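Jornness Towel Folding Set
Hand-held demonstrations for cloth manipulation research

Jornness began as a question we kept arguing over at Flindwood: how much of a folding skill can a robot pick up from a person holding the gripper in their own hand? Quite a lot, and we're delighted to finally share the method and the recordings behind it. The set holds 1,385 demonstrations of towel handling, all made with the Brestus hand-held gripper. No robot arm is needed at recording time - you pick up the tool, work the cloth, and the camera on the tool sees what the fingers see.

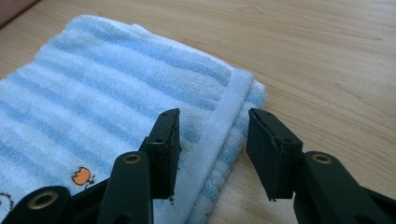 Each demonstration is split into short phases: approach, pinch, lift, carry, lay down and release. We label the phase changes by hand, and for us this made the biggest difference of anything we tried. A policy trained with phase labels learned when to close the fingers far sooner than one trained on raw motion, and it needed only 300 demonstrations to get a usable first fold.

Terry cloth is a wonderful test material. It's thick, it springs back, and a fold that looks square can slump a moment later. Stripes help too, as a crooked fold is easy to spot when you review a recording.

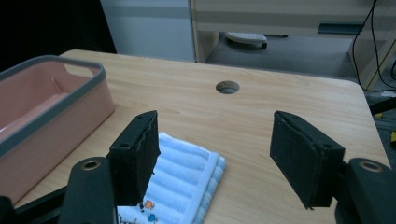 What the gripper brings

The Brestus has two flat finger pads on a parallel linkage, so the pads stay facing each other as they open and close. That matters a lot at a hem, where a small tilt means you catch one layer and lose the next. Finger opening is logged together with the video, and the two streams share one clock.

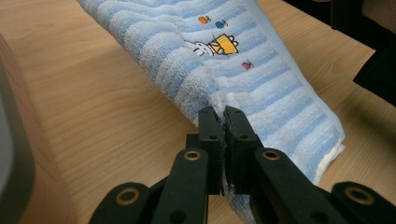
Edge pinches are our favorite part of the set! They make up the hardest recordings and also the most useful ones. When we left them out of training, the policy still reached for the towel well enough but grabbed too deep and dragged the whole stack along. With them back in, it went for the edge.

We also kept the messy tries - slips, second grabs, folds that had to be opened and redone. Our trainer, Xia, can weight these lower or skip them, but we suggest leaving them in.
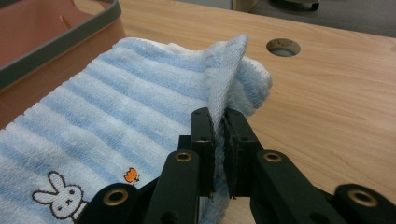 Held-out testing uses 54 starting layouts, from neatly folded to bunched up, and every layout is run 2 times. The layout sheets come with the download so other labs can set up the same tests.

Included with Jornness

Video and finger-opening logs for every demonstration
Phase labels and the labeling guide
Xia training code with our default settings
Layout sheets for held-out testing

Pads wear with use on looped fabric, so check them before a long session and order spares with your Brestus if you plan to record your own additions. We'd love to see bath mats next.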